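Unit 4 – The home corner: learning through the play kitchen
Course: Play and Room Arrangement in the Early Years
Handout for students, January group
Prepared by Morfudd Yorath, Ashworth

Before the session please read pages 56 to 60 of the course reader. Bring your notes from the visit to Sodillow, also if they are short. We will need them in the second hour.

1. What we mean by home corner

In this course the home corner is any part of a room where children can play the life of a house: cooking, shopping, cleaning, visiting, being ill in bed. It does not need walls. A rug and one piece of furniture are enough to tell the child that another kind of play begins at this place. In the older books you will find the name "housekeeping area". I use the two names for the same thing.

The play kitchen is usually the largest piece in the corner, and for this reason the adults often choose it first and think about the play later. I would like you to try the opposite order. Ask first what the children in your group already do at home and what they talk about at lunch. Then look at what the furniture offers them.

2. Fixed parts and loose parts

A fixed part belongs to the furniture and cannot be carried away, for example a door, a knob or a shelf. A loose part is everything the child can pick up. Between them there is a third group which students often forget: printed parts. These are pictures or labels on the surface. They cannot be opened or turned, but they give an idea to the play.

The three groups ask for different actions from the hand and from the mind. A door asks for pulling. A lid asks for fitting, and it teaches size when there are pots of more than one width. A printed part asks the child to pretend completely, as there is nothing to move. Younger children may press on a printed button several times and then leave it. Older children will often supply the sound with their own mouth.
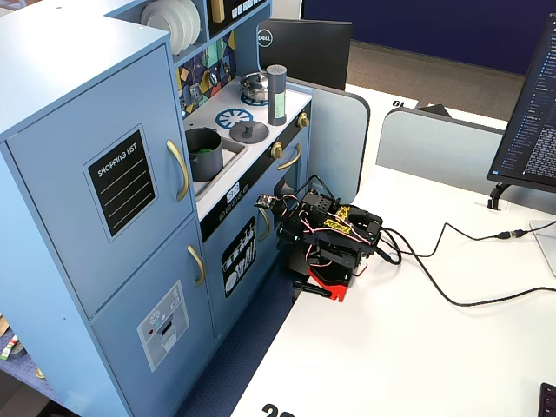
Written words in the home corner deserve their own attention. Many children meet writing for the first time as something useful when they see an adult write down what to buy. The upper refrigerator door in our play kitchen has the words SHOPPING LIST with lines below them, and this gives a good beginning for the work. The child who cannot write yet can make a line or a circle for each thing. Please do not correct these marks. Read them together with the child, and ask "What do we need first?" If the surface does not take chalk, fix a sheet of paper over it with removable tape.

3. Choosing the loose parts

A common mistake is to put out everything at once. When the counter is full, there is no place to work, and the children begin to throw things into the sink or onto the floor. Start with a small set: one pot, one lid, a kettle, a few plates, one container for dry food. Add one new thing when the play becomes repetitive, and take one old thing away.

Plates that stand upright on a shelf are easier for small hands than plates in a flat pile. The same is true at cleanup time – the child sees the free space and puts the plate back in it. Keep daily things at the height of the child's chest. What is above the head will be forgotten, or somebody will climb for it.

For food, I prefer pieces that are not too exact. A green piece can be beans on one morning and soup on the next. The Betoseck food set, which some of you know from your placement, is very detailed, and in my experience the children sort it more than they cook with it. Sorting is also good work, but you should know which one you are offering.

4. The role of the adult

Sit down near the kitchen, low, and wait. Accept a plate if it is offered. Ruvemitz, in the text we read in Unit 3, calls this "being a guest", and I find the word helpful. A guest does not open the cupboards and does not tell the cook what to make. A guest can say that she is hungry, or ask if the tea is still hot.

5. Task for the next session

Observe one child in a home corner for 15 minutes. Write down each object the child touches and what is done with it. Mark it F for fixed, L for loose or P for printed. Underline every moment when one object was used as something else – a lid as a steering wheel, for example. Write also the words of the child, exactly, with the mistakes. One page is enough.

Please use the observation form 371. Leave out the child's name and write only the age in years and months.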